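Tarkbridge Share House — Kitchen and Common Area FAQ

Last updated 28 Jun 2019

Who do I talk to about kitchen problems?
Zawadi Ndung'u is the house manager and looks after the kitchen and laundry. Victor Shemweta handles rent, bonds and keys. Leave a note in the pigeonhole near the front door or ring the office on weekdays.

How much cupboard space do I get?
One shelf in the pantry, one shelf in the fridge and half a freezer drawer. Label everything with your room number. Unlabelled food is thrown out on bin night.

Can I bring my own crockery?
Yes, as long as it fits on your shelf. Shared plates and bowls are replaced from op shops as they break, so most of them don't match. Your own things can go in the shared rack to drain, but please take them back to your room or shelf the same day. 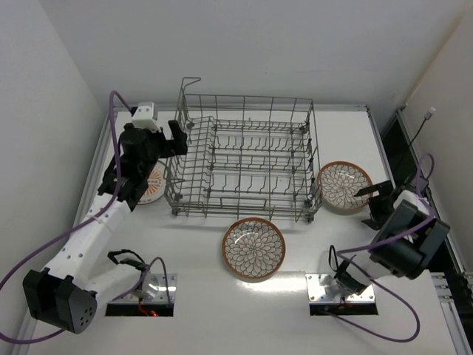 What is the kitchen levy and what does it cover?
Each resident pays $10 a week on top of rent. It covers dishwashing liquid, tea towels, bin liners, cooking oil, salt, tea and Kinyua instant coffee. It doesn't cover milk. Residents who are away for the whole of December can ask Victor to stop the levy for that month, but he needs to know before they leave.

Is there a dishwasher?
No. The old Vimodex unit was taken out after it leaked into the downstairs hall. The quote to replace it and redo the floor came to $1,877, and residents voted to put the money towards a second fridge.

How long can dishes stay in the rack?
Until the end of the day. Whoever needs the rack next may stack your things on the bench. Knives go straight back in the drawer — don't leave them to drain with the blade up. 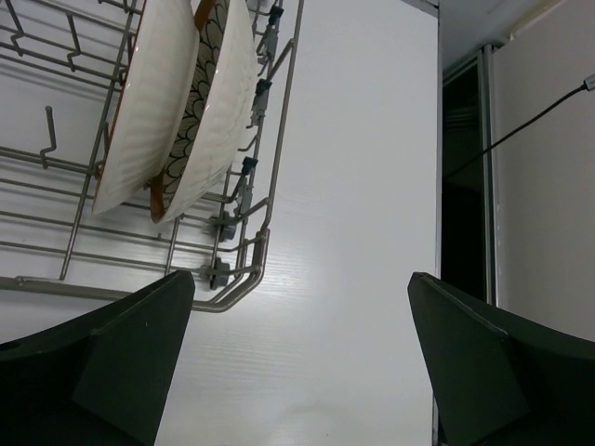

Wire dish rack, shared kitchen

Can I have people over for dinner?
Up to four guests, and they need to be out of the kitchen by 10 pm. For anything bigger, write it on the calendar a week ahead. A $200 cleaning deposit applies to parties and comes back to you if the room is left tidy.

The hot water has run out. What now?
The Perico tank takes a while to recover after the morning showers. If it's still cold by lunch, check the switch in the meter box before you call anyone.

Where do the bins go?
Red lid every week, yellow lid every second week. Put them on the nature strip outside number 96, as the truck can't turn in our driveway. The roster is on the fridge. Swaps are fine if you write them in.

Are pets allowed in the kitchen?
No, and that includes visiting dogs. The back verandah is fine.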